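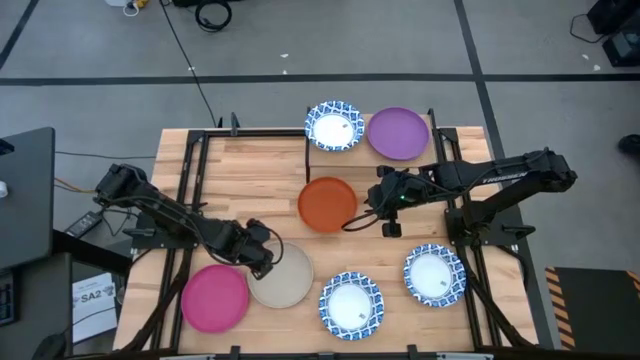
June 10, 2019

Build the boring part first. That's my whole argument and I'm going to make it fast because I have to be at the shop in an hour.

Everybody who starts a two arm build wants to talk about arms. Reach, payload, which gripper, how many joints. Fine. I did too. Then the arms get bolted down and you find out the table wobbles, the cable is two inches short, and the rail you put up in five minutes is right where the elbow wants to go. Table, frame, cables. Boring part. Do it first.

I share a workshop called Ashby with more people than it was meant to hold. Woodworkers mostly. Our project is called Mollau (don't ask, it was on a whiteboard when I got there) and the goal is small: clear a table of plates. Sort them, stack them, done. No cooking, no dishwasher, no talking to you. People hear "plates" and look disapointed. They wanted a butler.

I think plates are the right size of problem. A plate is flat and round and cheap and it is still a pain. Thin rim, sits low, slides when you nudge it. Two that overlap are a different job from two that don't. Paper ones bend. Plastic ones don't bend but they scoot. If your arms can deal with a party's worth of mismatched plates I'll believe you about the rest of the kitchen later.

So, the frame. Aluminum extrusion, black, all the way around the wood top. I have been told this is overkill. Guy at the next bench would have used 2x4s and he's not wrong that they'd be cheaper. But I've moved things on this frame 11 times since spring and every move was a hex key and a few minutes. Try that with wood screws. By the fourth hole in the same spot you're screwing into sawdust. Extrusion costs more on day one and less every day after, and I will keep saying it.

Money, since somebody always asks. Frame, top, brackets and cable came to $1,005. My first plan had $1,609 for the same stuff, becuase I was going to order a kit from Omen with everything precut. Cut it ourselves instead. Took longer. Two pieces came out short and are now shelf supports. Still worth it. The arms are a separate number and I'm not putting it here.

Cables. I hate writing about cables. Leave more slack than looks right. A tight cable looks neat in a photo and then the wrist turns and it's pulling on a connector. Loops are ugly. Loops are good. Same with the floor around a build, it's going to have stuff on it while you're still changing things, and I've quit feeling bad about that. Tape lines help. People will respect a line on concrete way more than a sign on a wall, no idea why.

What I'd push back on is the idea that a home or shared shop build has to look like a product. I see this on the Mususo board constantly. Somebody posts a half working rig and the first 9 replies are about cable covers. Covers! On something they'll take apart again by July. Tidy it when it stops changing. Mine hasn't stopped changing.

Other thing I'd push back on: making the test easy. Same plate every time, same spot, plain background. You learn one trick that way. Mix them up. Different colors, patterned next to plain, one partly on top of another, one shoved up by the rail where it's awkward. Yes it fails more. I'd rather see it fail in the shop than brag about a demo that only works on orange.

Is any of this faster than just clearing the table by hand? No. Not close. I can do it in one trip. I don't think that's a reason to quit, people build canoes in this shop and there are boats for sale down the road. But I'd like folks to be straight about it when they post their videos at 4x speed with the number tucked in the corner.

Ok. Hour's up. If you're starting one of these, spend the first weekend on the table and leave the arms in the box. Check it's level, then lean on it and check again. And buy more T-nuts than the list says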